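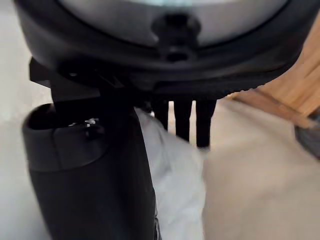 浅灰地板上的家务

文章刊于2019年6月18日

搬进Vasiritz那套房子之前,我对地板几乎没有什么想法。小时候家里铺的是深红色的木地板,母亲每个周末跪在地上打蜡,我和弟弟穿着袜子在上面滑来滑去,滑到走廊尽头撞在门上,再滑回来。那种地板藏得住东西,饼干屑、铅笔屑、猫毛,落下去就跟不见了一样,要等到太阳斜着照进来的那半个钟头,才知道家里究竟有多脏。

后来轮到自己挑,我一眼看中了浅灰色的木纹。店在Ikbridge,从我住的地方坐车过去要换两趟,店里的样板一块一块靠墙立着,我在那里磨蹭了整整一个下午,蹲下去摸,站起来看,又退到门口去看,把店员都看烦了。浅灰的好处是亮,屋子像是凭空大了一圈,冬天四点多钟天就暗下来的时候,也不觉得闷。坏处呢,住进去的第一个星期就领教了,头发、线头、咖啡滴,样样都清清楚楚地摆在那里等着你。唯独有一样东西,在这种地板上反倒不大显眼,就是白色的纸巾。

这话听起来像是闲扯,可是家里有人感冒过的都明白。一团揉过的纸巾,白里带一点灰影子,落在灰白相间的木纹上,晚上灯一开,远远看去跟木纹混成一片。我有一回弯腰去捡,捡了个空,原来是地板自己的一道浅纹;还有一回以为是浅纹,光脚踩上去,软的。

灯要照得到地上

说到灯,我得多讲几句。现在的新房子喜欢在白天花板上嵌小圆灯,这里几盏,那里几盏,开关也分成好几组。装灯的师傅多半按家具来排,沙发上头要有,餐桌上头要有,过道里也给一盏,很少有人替地板想一想。我家从前就是这样,桌面亮得可以做针线,桌子底下却黑着,扫地的时候要拿手机照。

去年十一月,我趁换灯泡把开关的分组重新理了一遍,请人把靠墙的那几盏单独拉出来。墙是白的,光打上去再散下来,柔柔地铺在地上,犄角旮旯也都有了着落。晚饭以后只开这一组,从屋子这头慢慢收到那头,该捡的捡,该归位的归位,一壶水烧开的工夫就做完了。这段时间我很喜欢,不用说话,手上有事,脑子可以放空。

家具也跟着挪了一轮。白柜子原来顶着窗,挡掉了小半截光,现在贴墙放,柜顶只准摆一样东西(这条规矩是我定的,破得最多的也是我)。柜子和地板之间那条缝,扫帚进不去,吸尘器的扁嘴勉强可以,纸巾却总有办法钻进去,我至今想不通它是怎么办到的。
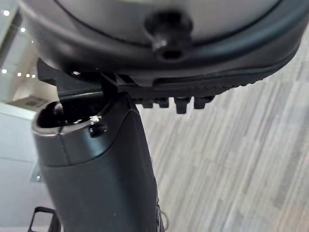 有读者来信说,她家的灯全开着也没用,真正管用的是傍晚关掉大灯,只留一盏矮矮的落地灯,光贴着地走,什么碎屑都拖出一条影子来。她还说,浅色地板最好顺着木纹的方向扫,逆着扫会把细灰赶进拼缝里,看着干净,过两天又全冒出来。我照着试了几晚,头一条千真万确,第二条我还拿不准,也许是我家的缝格外窄的缘故。不过自从顺着扫以后,心里确实舒服一些,笔画顺了,字也好看,大概是一样的道理。

一张纸巾的用法

我母亲那一辈人用纸是很省的,一张要撕成两半,擦完嘴的折起来擦桌子,擦完桌子的再去擦灶台边上的油,一直用到再没有一处干净地方才舍得扔。我从前嫌她啰唆,如今自己当家,不知不觉也学了个七八成。浅灰地板上滴了水,走过去随手一张,按住,等它吸饱,再提起来。不要来回抹,抹开了会留一圈印子,干了以后比原来那滴水还碍眼。

折着用和揉着用也有讲究。平整的桌面、玻璃、镜子,把纸巾对折再对折,手指压在中间,一道一道过去,一面脏了翻一面。遇到桌腿的凹槽、柜门的把手、踢脚线上面那道窄窄的棱,就得揉成松松的一团,让它自己去贴那些弯弯曲曲的地方。揉的时候别使太大力气,捏死了就成了一颗硬球,什么也带不走。手松一点,上头攥住,下面让它散着垂下来,像一条小裙子,灰就挂在褶子里了。

我在Pledum买过一种很便宜的抽纸,一包300张,薄得透光,一沾水就碎,在地上留下一路白屑,收拾这些白屑又要再费几张。后来换了厚些的,贵是贵了一点,用得反而少。厨房里我备的是布,一共13块,洗了晾在阳台上,颜色各不相同,灶台归灶台,水槽归水槽。纸巾只管急事和小事。

至于用过的那一团,最要紧的是有个近便的去处。我家原来只有厨房里一个大垃圾桶,人在沙发上擤了鼻子,要走十几步才扔得掉,于是纸团就在扶手上、茶几上、拖鞋边上安了家。添了一个小桶,搁在沙发一侧的墙根,问题就去掉了一大半。

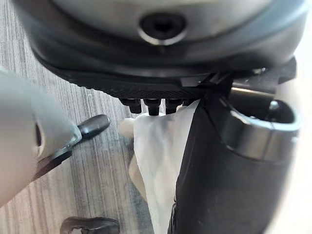
收拾到哪里为止

朋友来做客,常夸我家里清爽,我听了总有点心虚。他们没有见过星期天早上的样子,报纸摊了一地,孩子的画笔滚到柜子底下,感冒还没好利索的人裹着毯子坐在中间。我也试过把每样东西都收到看不见的地方去,坚持了一个月,全家人都找不到剪刀。

现在的办法宽松得多。地上要空,这一条不让步,地板空着,扫起来快,走路也不绊脚。桌上可以有东西,椅背上可以搭一件衣服,柜子里头乱一点随它去。纸巾盒放在谁都够得到的地方,小桶每天晚上倒一次,赶上谁伤风的那几天,早上再倒一次。

上个月我又去了一趟Ikbridge,想给孩子的房间也配上同样的地板。店里换了新样板,75块排满了一整面墙,灰的就有好多种,有的偏蓝,有的偏黄,我当初挑的那一款已经不做了。店员翻出一块旧的让我带回家比一比。它现在靠在走廊的墙上,和脚下的地板挨着,木纹对不上,颜色也浅了一点点,我每天经过的时候都要停下来看一眼,到现在还没有决定。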